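Fellesia Planner: Frequently Asked Questions
Maintained by Damian Gruber. Last updated Sunday, May 9, 2021

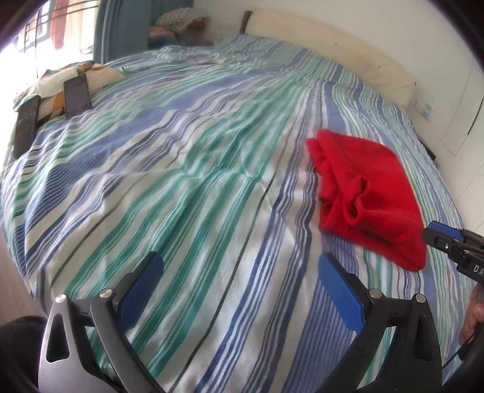
Fellesia is the planning layer of our cloth handling stack. It takes a recorded or live view of a soft item, proposes grasp points and fold lines, and hands a trajectory to the controller. These are the questions we get most often.

What does the planner need as input?

A color stream, the gripper pose for each image, and the jaw opening. Depth is optional. If you have it, put it in the same log and Fellesia will pick it up.

How is this different from Presutlow?

Presutlow is the perception module. It finds the cloth and outputs a mask with edge and corner candidates. Fellesia decides what to do with them. You can swap in your own segmenter as long as it writes the same mask format.

My mask spills onto the background. What should I change?

Patterned backgrounds are the usual cause, stripes most of all. Raise edge_min_length first, then turn on the texture filter. If the background has creases of its own, leave fold_detect off until the mask looks clean – the two settings interact badly.

Why does it pick a fold in the middle of the item over a corner?

A raised fold scores well for reachability. Set prefer_hem to true and the planner will look for hems and outer corners before anything else.

Does it plan for two grippers?

Yes, from version 5. Each gripper needs its own pose stream on a shared clock. If the streams drift by more than 9 milliseconds, the planner stops and writes a sync error to the log.

How long does a plan take?

Roughly 600 milliseconds on our test machine with default settings. Two-gripper plans take longer. Lowering the candidate count helps more than lowering image size.

Can I replay a session without hardware?

Yes. Use the Bech viewer and load the log folder. It steps through images, masks and candidate grasps together. Logs from before March need to be converted first with the script in the tools folder.

Where do I report a bug?

On the Skumbridge tracker, under Planning. Attach the log and your config file. Please don't send screenshots of the config.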